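Cuneo 桌游规则术语对照表

自述文件与数据说明，第 2 版

概述

Cuneo 是一份中英对照的桌面游戏规则术语表，收录 1098 条词条，全部取自规则书正文、玩家辅助卡和官方勘误。每个词条给出英文原词、推荐中文译法、其他见过的译法、词性、适用的游戏类型，以及一句截取自规则文本的例句。其中 310 条带有争议标记，表示两种或更多译法都有相当的使用量，我们没有选定唯一的推荐。

这份表最初是 Prendevlow 规则翻译小组的内部文件，只在组内流转，用来统一自制中文规则的用词。后来向我们借用的人多了，有做卡牌汉化贴的，有写教学文章的，也有人想拿它测试机器翻译在规则文本上的表现，于是整理成现在的格式公开发布。

阅读本文件之前不需要了解小组的历史，但建议至少看完“字段说明”和“已知问题”两节再使用数据。

适用范围

适合用于：翻译或校对桌游规则书；检查一份译稿前后用词是否一致；比较不同年代、不同译者对同一术语的处理；作为术语约束输入翻译软件。

不适合用于：电子游戏本地化（很多词在电子游戏里另有通行译法，例如 spawn 和 cooldown）；棋类的专业记谱；角色扮演游戏的世界观专有名词。角色扮演游戏里通用的规则动作收了一部分，职业名、法术名和地名一概不收。

本表也不能替代完整的翻译。规则书里最容易出错的地方往往在语法层面，比如 may 和 must 的区别、unless 从句管到哪里为止、“你的下一个回合”到底从何时算起。这些在词条备注里偶尔提到，没有系统处理。

文件清单

terms.tsv：主表，制表符分隔，UTF-8 编码，不带 BOM，首行为字段名。
variants.tsv：异译表，每行一个译法，通过词条编号与主表关联。
sources.tsv：来源表，记录规则书的英文名、版次和文本语言，不含规则全文。
disputed.txt：带争议标记的词条编号，每行一个，方便筛选。
STYLE.txt：译文体例，包括标点、数字和卡牌名的写法。
CHANGES.txt：修改记录。
yule：检查脚本，用法见后文。

请不要用电子表格软件直接打开主表后再保存。有几款软件会把“1/2”这样的内容改成日期，还会悄悄去掉编号前面的零。需要在表格软件里看的话，请导入，并把所有列都设为文本。

字段说明

id：词条编号，由字母前缀和数字组成。前缀 A 为动作，C 为组件，P 为阶段与时序，S 为计分，X 为其他。编号一旦分配就不再改动，词条删除后编号也不再使用，因此编号之间会有空缺。

en：英文原词，名词一律用单数，动词用原形。原文习惯全部大写的关键字，这里仍写成小写，并在 note 中注明。

zh：推荐译法。带争议标记的词条此栏留空，请到异译表中自行选择。

pos：词性，取值为 n、v、adj、adv、phr。英文同形而词性不同的，分为不同的词条，例如 draw 作动词时译“抓牌”，指平局时译“平局”。

genre：适用类型，可以有多个值，用分号隔开。取值包括 card（卡牌）、worker（工人放置）、area（区域控制）、trick（吃墩）、party（聚会）、war（战棋）、coop（合作）和 all（通用）。

example_en 与 example_zh：例句及其译文。例句只截取必要的一句，较长的句子做过删节，删节处用省略号标出。例句译文由小组重新翻译，与市面上中文版规则的措辞可能不同。

note：备注，自由文本，长短不一。早期词条的备注带有不少讨论痕迹，我们删掉了闲聊，保留了理由。

disputed：争议标记，取值为 y 或空。

选词标准

一个词要进入主表，需要满足下面的条件：它在规则文本里有固定的规则含义，并且出现在不止一款游戏中。只在单个游戏里使用的关键字不收，哪怕那款游戏很有名。这样做会漏掉一些查询量很高的词，但单款游戏的关键字最好由该游戏的译者决定，我们插手只会多出一套叫法。

日常词汇只有在规则里意思变窄或变宽时才收。例如 adjacent 收了，因为各游戏对斜向是否算相邻的规定不同，译文需要避免用“旁边”这类含糊的说法。table 没有单独立条，只收了 tableau 和 table talk。 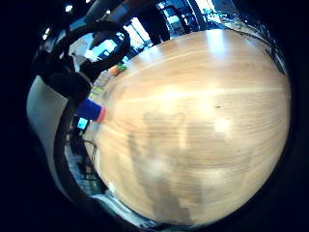
tableau 是修改次数最多的词条之一。早期译作“桌面”，问题在于规则里同时会出现 play area、the table 和 supply，全部译成“桌面”以后，玩家分不清哪些牌属于自己。后来改过“牌阵”“场面”“版图”，目前主表给的是“个人牌区”，异译表里保留了其余各种译法。如果手头的游戏把 tableau 用在板块上，“个人牌区”就不合适，可以改用“个人展示区”。

类似的还有 supply、reserve、stock、bank 和 pool。英文规则书自己也常常混用，有的书在组件清单里写 supply，到了回合流程里又写 reserve，指的是同一堆木块。我们的建议是先通读全书，确认它到底有几处存放位置，再为每一处定一个中文名，不必追着英文换词。推荐译法分别是“公共供应区”“储备区”“牌库”“银行”“资源池”，仅供一本书里确实同时出现这些词时区分。

标注流程

每条先由一名组员起草，再由另一名组员在不看草稿的情况下独立给出译法，也就是每条至少有 2 份意见。两份一致的直接进入主表；不一致的拿到例会上讨论，例会定在星期三晚上，在 Dukbridge 的活动室进行，不能到场的人用文字参加。讨论之后仍有分歧的，标为争议，两边的理由都写进备注。

我们不用投票解决争议。早期试过投票，结果是谁那天到得多，谁常玩的类型就占上风，玩吃墩游戏的人和玩战棋的人对 lead、round、hand 的感觉差得很远，硬选一个译法对另一边没有用处。

起草时允许查看已有的中文版规则，但必须在备注里写明译法见于哪一类来源：正式出版的中文版、玩家自制译本，还是论坛用语。三种来源没有高低之分，只是读者需要知道自己在沿用谁的说法。

译文体例摘要

完整内容在 STYLE.txt，这里只列最常被问到的几项。

数量一律用阿拉伯数字，“一名玩家”“任意一名对手”这类泛指除外。卡牌名用书名号之外的方括号，图标直接写图标名称并加方括号。玩家称“你”，不用“您”；指代其他玩家时写“该玩家”，不写“他”或“她”。

may 译“可以”，must 译“必须”，cannot 译“不能”，不用“不得”“不可”轮换。规则文本里重复用词没有关系，读者需要靠相同的字认出相同的规则。

“回合”只对应 turn，“轮”只对应 round。phase 译“阶段”，step 译“步骤”。个别游戏的 round 里面又套了一层 round，此时内层译“小轮”，并在首次出现时注明英文。

immediately 译“立即”，then 译“然后”。两者都出现在同一句时不要合并成“随即”。有些游戏靠这两个词区分能否打断结算，合并以后规则就变了。

“抓牌”与“摸牌”两种说法各有不少人用，主表用“抓牌”。弃牌堆写“弃牌堆”，不写“废牌堆”或“墓地”。移出游戏写“移出游戏”，不要简写成“移除”，后者在很多游戏里只是从版图上拿走，组件仍会回到供应区。
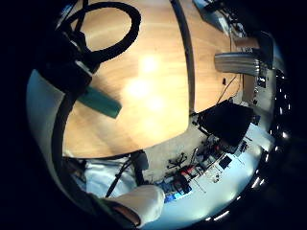

木纹桌面，左上方为黑色线缆。

组件词汇的说明

组件类词条（前缀 C）的主要困难是英文对形状和材料的说法比较随意，同一个配件在组件清单里叫 token，在例子里叫 marker，到了背面的速查表又成了 counter。主表按用途区分：

token 译“指示物”，泛指放在卡牌或版图上表示某种状态或资源的配件。
marker 译“标记”，用于在轨道上记录位置。
counter 译“算子”仅限战棋，其他类型视上下文译“指示物”或“计数器”。
pawn 译“棋子”，meeple 译“米宝”，二者同时出现时 pawn 改译“圆锥棋子”或“人形棋子”要看实物，拿不到实物就只写“棋子”。
cube 译“方块”，disc 译“圆片”，不必写出“木制”，除非书里同时有塑料的同形配件。
standee 译“立牌”，miniature 译“模型”。
tile 译“板块”，在麻将类和多米诺类游戏中译“牌”。

配件颜色也要留意。英文规则书常用 natural 指未上色的木头，直译成“自然色”会让人费解，写“原木色”即可。purple 和 violet 在同一盒里分属两名玩家的情况不多，遇到时应先对照配件再定名，不要按词典硬分。blue 与 teal、orange 与 tan 也是同样的处理办法。

沙漏写“沙漏”并保留时长，电子计时器写“计时器”。杯子在投骰子的游戏里是 dice cup，译“骰盅”；当杯子只是用来装抽取的配件时，很多玩家会用布袋代替，译文写“杯子”就够了，不用加说明。

时序词汇的说明

前缀 P 的词条不多，但被引用得最频繁。主表把 when、whenever、after、before、at the start of 和 at the end of 都收为短语，并各给出例句。when 译“当……时”，whenever 译“每当……时”，两者之间的差别在不少规则书里并不严格，翻译时仍应照原文保留，出了问题还能对回去。

instead 是这一组里最麻烦的词。它有时替换整个效果，有时只替换效果中的数值，中文“改为”两种都能表示，读者看不出边界。我们在例句里示范了拆句的写法，把被替换的内容重复一遍。句子会变长，卡面放不下时可以把完整说法放进规则书，卡面上用短句。 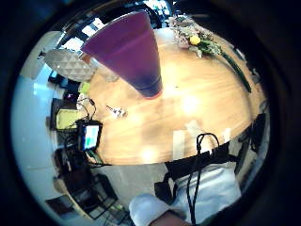
up to 译“至多”，例句译文一律写成“至多 X 个（可以为 0）”。括号部分是我们加的，原文没有。玩家对能否选 0 个的提问非常多，补上比较省事；如果某款游戏明确规定不能选 0，请删掉括号。

simultaneously 译“同时”，in turn order 译“按回合顺序”，clockwise 译“按顺时针方向”。in player order 有两种意思，一是座位顺序，二是顺位轨上的顺序，主表分为两条，引用时请核对编号。

检查脚本 yule

yule 是一个命令行脚本，用来比对译稿和主表。它读取一份双语对照的纯文本，左右以制表符分隔，逐段查找英文术语，再检查中文一侧是否出现推荐译法或已登记的异译。未出现时输出行号、英文原词和推荐译法。

基本用法：
yule check 译稿文件
yule check 译稿文件 -g trick
yule list -p C

参数 -g 限定游戏类型，参数 -p 限定编号前缀。脚本每次处理最多 500 段，更长的文件请自行拆开。这个上限是早期为了控制输出长度设的，还没有改成可调。

脚本只做字面匹配，不分析词形变化以外的语法。draw 作动词和作名词时它无法区分，会把两条都报出来。争议词条不参与推荐检查，但如果同一份译稿里对同一个争议词用了两种译法，脚本会给出提示。我们在实际工作中用得最多的正是这一项。

退出码为零表示没有发现问题，非零表示有输出。输出走标准输出，错误信息走标准错误，可以接到其他程序后面使用。

来源与版权

例句取自公开发布的规则书 PDF、随盒附带的规则书和出版方发布的勘误。每条例句只有一句，用于说明术语用法。规则书版权归各自的权利人所有，本数据集不提供规则全文，也不接受索取全文的请求。

术语表中的译法、备注和例句译文由 Prendevlow 规则翻译小组编写，以署名许可发布，可以复制、修改和用于商业产品，条件是注明来源并说明是否做过改动。英文例句不在此许可范围内。

如果权利人希望撤下某条例句，请来信注明词条编号。我们会用自己编写的句子替换，词条本身保留。

已知问题

欧式游戏和卡牌游戏的词条偏多，战棋明显不足，联动补给、视线和堆叠方面的词只收了最基本的。小组里熟悉战棋的人少，这部分词条也更容易有错。

推荐译法偏向简体中文玩家的用词。繁体中文的习惯译法登记在异译表中，没有逐条核对，也没有做成单独的推荐栏。请不要直接用转换工具把推荐译法转成繁体后当作当地用语。

异译表没有记录各译法的使用频率。曾经考虑过从论坛统计，但同一个帖子被多次转载的情况太多，统计出来的数字意义不大。

部分早期词条的来源只写到书名，没有写版次。有些规则书改版后术语变动很大，遇到例句与手头的书对不上时，多半属于这种情况。

吃墩类词条里，trump 作动词和名词的备注有一部分重复，将在下一次更新时合并。shed、meld 和 follow 的推荐译法也在重审，重审期间仍以主表为准。

参与修改

修改意见请以词条编号开头，写明建议的译法、适用类型和至少一处出处。出处可以是规则书页码，也可以是自己试译的完整句子。只写“这样更顺口”的意见我们也会看，不过通常排在后面。

新增词条请先查异译表，许多词已经收在别的条目下。提交时请填全 en、pos、genre 和 example_en，zh 可以空着，由例会讨论。一次提交的词条请尽量属于同一前缀。

修正错别字、标点和断掉的编号关联不需要讨论，直接提交即可。

引用方式

Prendevlow 规则翻译小组，Cuneo 桌游规则术语对照表，第 2 版。

引用单个词条时请附编号，并注明所用版本。推荐译法在不同版本之间会有改动，编号对应的英文原词不会变。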